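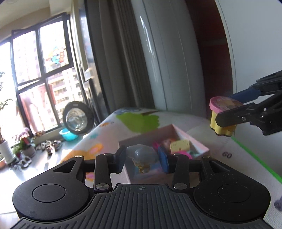
Tedesco 小件装盒数据说明

项目文档 > 数据集 > Tedesco > README
阅读时间：8 分钟

Tedesco 是 Witthorpe 在整理小玩具装盒工作时积累下来的一套操作数据，主要内容是人手持夹爪，把小玩具放进纸盒、从纸盒里取出来，或者换一只手接过去。写这份说明的时候，我们心里想着两类读者：一类是要拿数据去训练模型的同事，另一类是在 Elatholm 包装间里做这份活的同事。后一类读者大概不关心文件夹怎么分，可是他们有权知道自己的动作被记成了什么样子、会被拿去做什么，所以工作安排那几节写得比一般的数据说明长一些，请多包涵。

这份活是什么样的

装礼盒听起来简单，做过的人都知道里面有不少讲究。东西小，形状又杂，有带棱面的半透明小件，有奶酪块模样的玩具，有粉色头发的小人偶，还有带盖子的小罐子。纸盒是软的，手重一点盒壁就歪。老手拿起一件东西，手指会先找到一个不打滑的位置，再悬在盒口上方停一停，看准空当才松开。这一停非常短，问起来多半会说“没停啊”，但在数据里它很清楚，也是我们最想保留下来的东西。

夹爪的指尖装的是蓝色指垫，左右两侧相对，夹住小件时主要靠指垫接触。棱面多的玩具容易在指垫之间转一下，所以我们在采集要求里写明：转了就转了，照平时的办法把它扶正，不用重来。修正动作和顺利动作一样有价值，甚至更值得留着，因为将来机器遇到的麻烦多半也在这里。

数据从哪里来

第一批采集在六月开始，地点是 Elatholm 的包装间和 Skulby 的样品室。Elatholm 的台面整齐，光线固定；Skulby 更像平常过日子的地方，有窗，有花盆，白天的光会在柱子和墙面上慢慢挪。我们很喜欢 Skulby 的这种乱，也建议大家训练时别把它剔除掉。客户那边的小店铺、小作坊，大多数都更接近 Skulby，很少有谁家会专门为一台机器腾出一间干干净净的屋子来。

盒子有时放在硬台面上，有时放在铺了布的矮凳或软座上。布面带彩色图案的时候，分割模型容易把花纹和玩具混在一起，粉色和橙色尤其明显。白色台面上印有刻度，个别同事会顺手用它对齐盒子，这属于个人习惯，我们没有统一，也请不要把刻度当作标定依据。标定文件单独存放，和采集场次一一对应。

目录和字段

sessions/ 按场次存放，每一场包含视频、夹爪开合记录和动作分段。
labels/ 存放人工标注，包括物件类别、抓取开始、松开，以及有没有中途调整。
notes/ 是参与者自己写的备注，长短不一，有的只有一句“今天盒子太软”。
calib/ 是标定文件，更换指垫之后会另存一版，旧版保留。

每一场最多录 10 分钟，录完就歇。这个上限是参与者提出来的。最早我们设想一口气录久一点，省去反复对时的工夫，结果握着夹爪时间一长，手腕会酸，动作也跟着变形，录出来的东西对谁都没好处。改短之后大家轻松了，数据也匀称了许多。

标注类别目前有 6 种：硬质小件、软质小件、人偶、带盖容器、薄片、其他。“其他”里混了不少东西，我们知道，下一版会再分一分。双手同时各夹一件的片段有专门的标记，左右手分开写，千万不要合并成一条轨迹。

对包装间的同事来说，改变了什么

这一节我们改了好几稿。先说已经定下来的事。机器先接手的是重复量最大的那部分：同一种小件，放进同一种盒子的同一个角落。剩下的混装、补件、看瑕疵、处理客户临时改的搭配，仍旧由人来做。岗位表上多了一项“示范员”，由原来装盒的同事轮流担任，占用的是上班时间，按工时计酬，不计件。轮到示范的那天，当天的装盒定额会相应减下来，班长排班时请务必记得改表，之前有一回漏改了，大家很有意见，意见也完全有道理。

再说还没定、但不想瞒着的事。机器上线之后，装盒的节奏会变。从前台子两边坐着人，手上忙着，嘴上还能聊几句；以后有一段台子会换成机器，旁边的人要隔一会儿看一眼，补料，把卡住的东西取出来。有的同事觉得这样省力气，肩膀舒服多了；也有同事说，老是等着机器出错，比自己一直干还累。两种说法我们都听到了，也都写进了 notes/ 里，没有删改。看守机器到底算不算轻活，目前还没有结论，轮换时长会在试用期里接着调。

还有手艺的问题。一位做了多年装盒的同事看完自己的回放，指着屏幕说，原来我是先用一侧指垫贴住，另一侧再合上的。她后来把这个办法教给了新来的人，效果比我们写的操作指引好得多。我们因此把回放开放给所有参与者，谁都可以看自己的，也可以带着别人一起看。管理人员要看某个人的回放，须先得到本人同意。

不要拿它做什么

不要用这些数据给个人打分、排名或者核定定额。时间戳看上去很适合做这种事，可是夹爪的速度和徒手的速度本来就不一样，而且示范时我们明确请大家不要赶。拿它去算谁快谁慢，既不公平也不准确，使用许可里也写明了禁止。

不要从备注里的措辞去猜是谁写的。场次编号和人员名册不在同一处保存，请不要尝试对上。画面里如果出现窗外的楼房、个人物品之类的背景，对外发布之前要先走一遍遮挡流程。

参与者随时可以撤回自己的场次，不需要说明理由。撤回之后，我们会在下一次更新时移除对应文件，并重新生成索引。已经训练完的模型没有办法把某一场单独抹掉，这一点我们在签同意书之前就会当面讲清楚。

已知的不足

半透明物件的边缘标得不够好，逆光时更差。标注员之间对“松开”的判断也有差别，有人以指垫刚刚分开为准，有人要等物件落稳，我们取的是前者，早期的场次还没有全部改完。左手主导的示范偏少，正在补。带盖容器只录了拿取和放下，没有录开盖，所以请不要指望模型学会这个。

训练集和测试集是按场次切分的，同一场不会分到两边。如果您自己重新切，也请按场次来，按片段随机切会让测试成绩好看得不像话。快速试跑可以用 mini 版，里面有 100 个片段，一般的笔记本电脑就能读得动，先用它把流程走顺再下载全量比较省心。

更新与反馈

当前版本更新于 2025年12月31日，主要是补了 Skulby 的双手片段，修正了一批左右手写反的标签，顺带把备注里的错别字原样恢复了回来（上一版有个脚本过于热心，自动替人改了字，在此道歉）。

发现标签有误，请附上场次编号和大致位置，写信或者留纸条都可以，Elatholm 包装间门口的意见本每周有人收。对排班、轮换、示范报酬有想法的，也请写在同一个本子上，会转给负责工作安排的同事，答复贴在本子旁边的板上。

联系：Witthorpe 数据组，Elatholm 办公区 | © Witthorpe 保留所有权利 | 返回顶部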